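Marble counters – would you do it again?

4 min read

gasterhill
We're redoing the kitchen in May and I've gone back and forth on marble so many times my husband leaves the room when I bring it up. The yard quoted $1278 for the small run by the stove. Does it really stain as badly as people say? We cook with a lot of lemon and tomato.

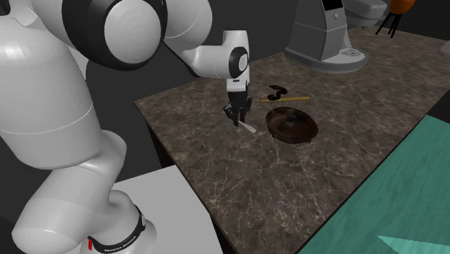 I should add that we have two kids who think a sponge is decoration. I like a worn look up to a point, but I don't want to be the person who hovers with a coaster.

oten_jo
Don't. We had it four years and every lime left a dull ring. Sealer does nothing for that – it slows down stains, but acid still eats the polish. We ripped ours out and put in quartz.

Emiliano Núñez
Disagree with oten_jo. My parents' counter is older than I am and it's the nicest thing in the house. Get it honed and the rings blend in after a year or so. If you go polished, look for a busy pattern, because a plain white slab shows everything. 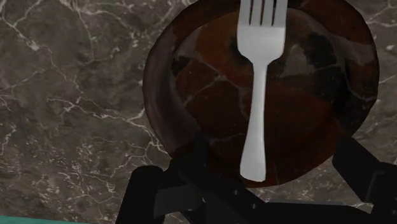
Dark marbled plate on grayish-brown stone with white veins

I wipe mine down with dish soap and water and that's it. I paid $329 to have it honed in place on a Friday and we were cooking dinner by 7.

oten_jo
Busy pattern hides stuff from across the room, sure. Get the light low in the evening and you'll see every ring. And "blends in" means the whole thing is etched, lol.

dalbello_fan
Can I suggest the middle road? Marble on the baking side, something tougher by the stove. Also ask for a leftover piece and abuse it for a week. Mine cost roughly $100 and I left wine, coffee and half a lemon on it overnight. The lemon won.

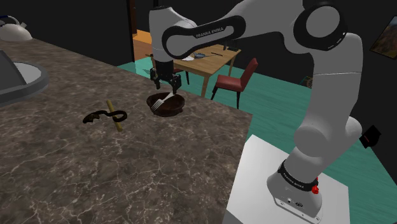 Shallow dark brown bowl toward the back of a marble counter

gasterhill
OK, the leftover piece idea is great, thank you! Calling the yard tomorrow. Emiliano, did the honing make a lot of dust?

Emiliano Núñez
Nope, they do it wet. Move your toaster though.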